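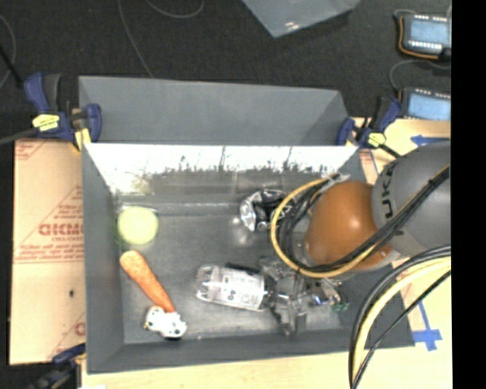

**Figure 2.** Gray bin with loose items, overhead view.

### 3.2 Glare and perceived surface finish

Raters judged gloss on a scale from 0 to 900. Bright patches on inner walls, as in Figure 2, raised the scores even where the floor was scuffed. Arabzadeh and Yan report the same bias for painted steel - their panels were lit from one side only. We therefore scored walls and floors separately. The Gerlach correction was applied to wall scores above 500; floor scores were left as given.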